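Threads > Home & Laundry > Folding, stains and other lies

March 19, 2023 – posted by the Ikville Airer

A thread about folding clothes on a bed, for anyone who has been told it will change their life. I have doubts. Thirteen posts, get a cup of tea.

1/ The claim, as I keep seeing it: fold everything into a small block, do it the same way every time, and your mornings get easier. I have been folding things into small blocks since October. My mornings are the same.

2/ The method I used is the Gondetti fold. Thirds, thirds again, tuck. There's a booklet. I paid for the booklet. It has 13 pages and most of them are about how you should feel about your jumpers.

3/ First complaint. All of these guides assume you own a big clean table. I don't. I live in a flat in Ikville where the table is where we eat and also where the post lives. So I fold on the bed, like everyone else I know.

4/ And not a made bed either. Laundry day is the day the sheets are in the machine, so you're folding on the bare mattress. No booklet covers that. They all show a smooth white duvet with the sun on it. Who is washing everything except the duvet cover?

5/ Jeans first. I'll give them this, jeans do fold well. Heavy cloth stays where you put it. Leg over leg, bottom up, over again, and you have a square thing that will sit there until you move it. 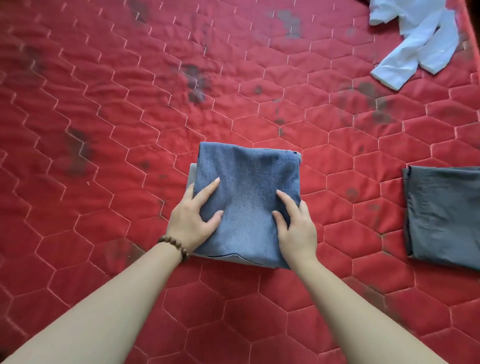

6/ T-shirts are where it falls apart for me. Thin cotton doesn't want to be a block. You get it neat, you put it down, you go to fetch the socks and it has opened up again like a flower. The booklet says "fold with intention". I had intention. I had plenty.

7/ Now, mattress covers. Strip any bed that's been slept in for a few years and you'll find marks you can't explain. Brown ones, grey ones, the odd speck. Red hides less than you'd hope. Anyone who says theirs has none hasn't looked lately, or has just bought it.

8/ The advice on this is even worse than the advice on folding. Bicarb, leave it, hoover it up. I've done this twice on old marks. What I had afterwards was the same marks and a hoover full of bicarb. Perhaps it works on fresh ones. I've never had bicarb to hand at that moment and I don't believe you have either.

9/ Then there's the spray. Stisar Fabric Lift, which my neighbour swears by. I tried it on a cushion first, as the label tells you to. It took the mark off and left a pale ring in its place, so I now own a cushion with a different problem. I'm not putting it on a quilted cover. All that stitching holds the wet, and you'd be sleeping on a damp bed for 2 nights while it made up its mind.

10/ What about a proper protector? Fine. Sensible, even. But the Peltonen one I looked at crackled when I pressed it in the shop, and I wake up if a pigeon lands on the roof. I put it back. If somebody has found a quiet one that survives a hot wash, please say so, with how long you've had it. "Just arrived, love it!" tells me nothing.

11/ Do I mind putting clean clothes down on a stained cover? A bit. I used to lay a towel under them, then I'd have the towel to fold as well. An old mark that has been there for years is dry and it isn't going anywhere. That's what I tell myself, and I notice I still put the light things down last.

12/ Someone will tell me the block fold saves space. I tried it properly. Same drawer, same clothes, my old lazy fold against theirs. I got one extra pair of jeans in, and then the drawer wouldn't shut without a shove. The last big thread on this had 361 replies and I read more of them than I should have. Everybody was sure it saved space. I couldn't find one who had tried it both ways.

13/ So where I am now: jeans and heavy stuff get folded small, because they stay put. T-shirts get one fold and go in a pile. Socks go in loose, and I find pairs in the morning like an animal. The booklet is under the short leg of the wardrobe – best use I've had from it.

Replies are open. If you're going to recommend vinegar, say what it was on and how old the mark was. I'll be changing the bed.

Contact | © 2023 the Ikville Airer | Back to top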